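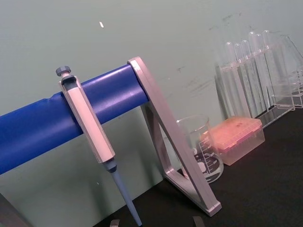 Good morning, and thank you to the Tadholm office for hosting this session. My subject is the shared equipment policy, which takes effect in April and applies to all 422 staff members at our 3 sites. Under the present rules, each department buys and stores its own supplies. The policy covers large items, such as freezers, and small ones that are seldom listed anywhere. A pipette stand with a blue rail, like the one on the slide, belongs in the register just as a freezer does. (Pause. Next slide.)

Registration. Each department will name one person to keep its list. Rocío Aranda will receive the lists for Gramley, and Raimonds Krūmiņa will receive them for Arrieta and Tadholm. The trial register now holds 922 entries. Please do not send paper forms.

Loans. An item may be lent for up to 70 days. Renewals go through the lending department. Damage must be reported by the borrower, in writing, to the same office.

(If time is short, skip to purchasing.)

Purchasing. Before placing an order, departments must search the register. Requests made without a search number will be returned. Graziella Grasso has agreed to take questions on open orders after the break.

Leave the contact slide up during questions.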